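Creases, Corners and Four Ways to Make a Bed
Student project report, Home and Textiles module, Pastbridge
8th January

We started this project in October with a question that sounded far too easy: why does a sheet that looks smooth at bedtime look so different by morning? We thought we would have an answer in a week. We were wonderfully wrong, and we ended up reading care labels for fun!

Our group compared 4 ways of smoothing a fitted sheet: pulling from the corners, sweeping with the flat of the hand, shaking and re-laying, and tucking one long side before the other. The Murton room was our favourite place to work, even with the bed right up against the wall. Reaching that far edge is a proper stretch, and it is where our tidy plans came undone.

We also looked at small blue cloths and garments left lying on the bed, as moving them can drag the sheet underneath. That part of the project was a late addition and we wish we had given it more time.

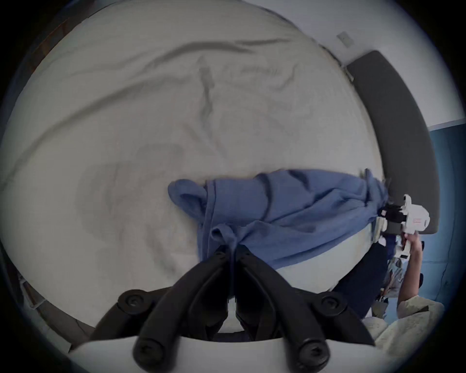
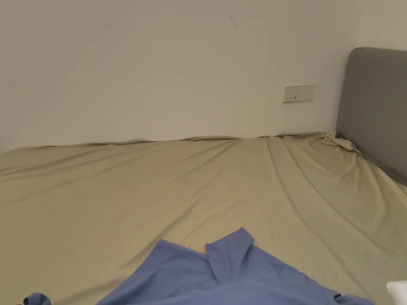
Creases running across the sheet, with the grey headboard to the right.

Martinelli felt we were too hard on creases in general, and wrote on our draft that a bed is made to be slept in, so a corner that stays put matters far more than a flat middle. We argued over this for ages and then rewrote our scoring sheet. Corners now count for 90 points and the middle for much less.

Pulling from the corners came top under the new scoring, with 700 points in total against 695 for tucking the long side first. Such a close result! We would love to repeat it with the bed moved away from the wall, and with the heavier sheets from the Plemach store cupboard.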